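Sternon Bench Cell: Live Demonstrations at Titthorpe

The Sternon is our two-finger assembly cell for electronics work, and the best way to get to know it is to come and stand next to one while it runs. Our demo room in Titthorpe opens its doors every Thursday afternoon, and we love showing people around!

What you'll see

Board work is the heart of the visit. Lihua Yu runs the cell and talks you through each stage as it goes, with the wrist camera view up on the big screen so that even the back row can follow along. The favorite by far is the processor job, where the gripper carries a CPU to an open socket on a motherboard that's still mounted in its chassis. It's tight in there (cables, memory slots, a drive cage close by), and you get a real feel for how little room the fingers have to work with.

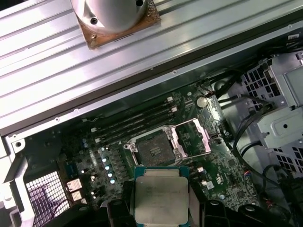
Bring your own board

If you have a part that gives your own line trouble, pack it up and bring it along. Wenjie Feng keeps the last hour free for visitor parts, and some of our best afternoons have come out of that hour. A few go smoothly on the first try, others send us back to the finger drawer, and everybody learns something either way. Please let us know the board size when you book so we can have a fixture ready.

About the cell

Model: Sternon bench cell, two-finger gripper
Reach: 955 mm
Footprint: 1251 mm wide
Weight with stand: 338 lb
Camera: wrist mounted, live view during all jobs
Software: Willine job editor, included
Order code: 4000

Planning your visit

Doors open at 1:30 and the first run starts at 2. Coffee is on from the start, and there's plenty of parking behind the building. Closed-toe shoes, please. Students are very welcome, and Kamonchanok Prasertsri is happy to set up a longer session for school groups.

To book a place, use the contact form and put "Titthorpe visit" in the subject line.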